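Ticket 1599: wrist view smears during hand-guided demos, left and right arm out of step on replay
Opened by: Joanne Pilkington
Assigned to: Darren Pearce
Site: Vastell, carpet bay
Status: Open, waiting on retest
Opened: 1 November 2019

Reported problem
Demos recorded by remote control train poorly on the floor pick task. On replay one gripper reaches the pick point before the other. Wrist images are unusable for part of most demos. 14 of 127 demos rejected by the checker, all with the same error: "wrist stream, low sharpness."

Steps already tried by reporter
Restarted the recorder. Swapped the operator. Reran arm calibration. No change.

Darren Pearce
Pulled the wrist stream for one of the rejects and stepped through it. Attached below.

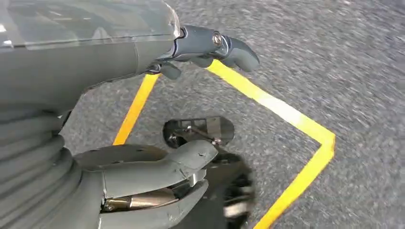 Wrist camera, upper gripper over the taped area, second gripper at lower left.

Carpet flecks are streaked toward the upper right, and the black object at the bottom is smeared. The arm parts at the left are sharp enough to show a seam and a bolt head. The parts move with the camera, so that rules out focus. It is wrist speed against exposure time. Please send the exposure setting and the speed cap used for remote control.

Joanne Pilkington
Exposure is on auto. Speed cap is at the factory value. We have not changed it since the August install.

Darren Pearce
Set exposure to fixed, shortest value that passes the brightness check. Lower the speed cap by one step. Record 2 demos before doing a full batch.
On the replay offset: are both arms driven from the same clock? The log you sent has separate time stamps for left and right.
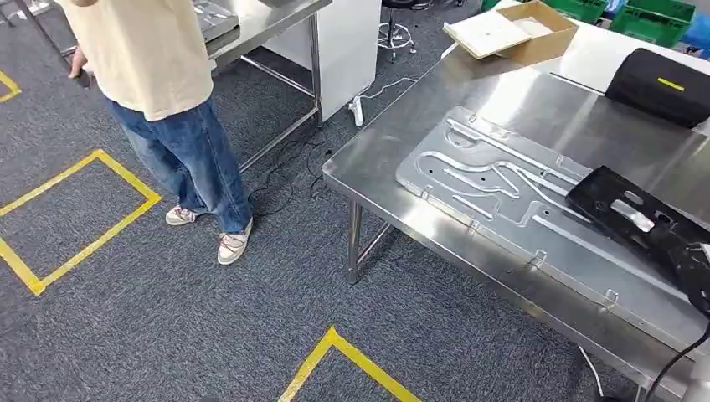
Separate clocks will drift over a long session, and the offset you describe fits that. Turn on shared time in the recorder config and restart both arm drivers, left first. Old demos can be shifted with the align script, but do not mix shifted and new ones in one training set until we have compared them.

Joanne Pilkington
Shared time is on. Exposure fixed. Roland Wainwright will run the retest demos. Do the rejected ones need to be deleted?

Darren Pearce
No. Move them to the hold folder and keep the original names. Attach the checker output for the retest to this ticket.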